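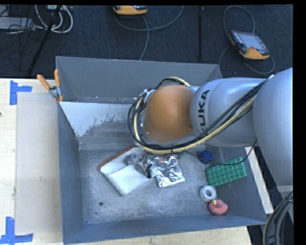 Skuvar Bin Objects

Skuvar is a list of small household and toy objects kept for sorting work in a sheet-metal bin. The objects are light, cheap and easy to replace. This file covers the bin, the object groups and how items are named.

Bin

Open tray with sloped walls and a flat floor, set on a wooden table and clamped at the rim. The floor is not cleaned between sets – expect pale powder on it, and some on the objects too.

Object groups

The list has 70 entries in 4 groups:

paper – trays, cards, folded sheets
foil – aluminum foil, flat or crumpled
bricks – studded baseplates and single bricks
rings – plastic toy rings, listed by color

Small round items that fit none of these go under "other" in the notes column and have no group of their own yet.

Files

objects.csv – one row per object, with name, group, color and notes
sets.csv – which objects go in the bin together
CHANGES.txt – edits since the Udport list

Known problems

Crumpled foil changes shape with handling, so its size column is left blank. Rings 2 and 5 were entered with the same color in the Udport list. This was fixed in September.

Older names starting with "Ghumman" still appear in sets.csv and point to the same objects.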